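Ticket 1076
Opened 4/27/21 by Cường Nghiêm, Pristlow parish office
Subject: No sound for people joining the annual meeting online

Residents on the Lorside link could see the chairman but not hear him. Lost about 9 minutes of the budget item.

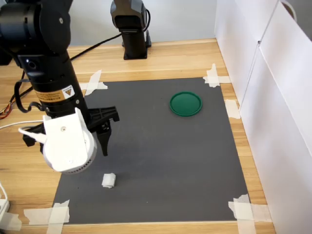
Restarted the hall laptop, no change. Swapped the microphone lead, no change. Sound came back once the input was set to the desk mixer.

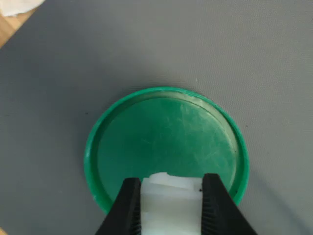 Green lid on the grey mat.

Status: open. Please lock the input setting before the July meeting.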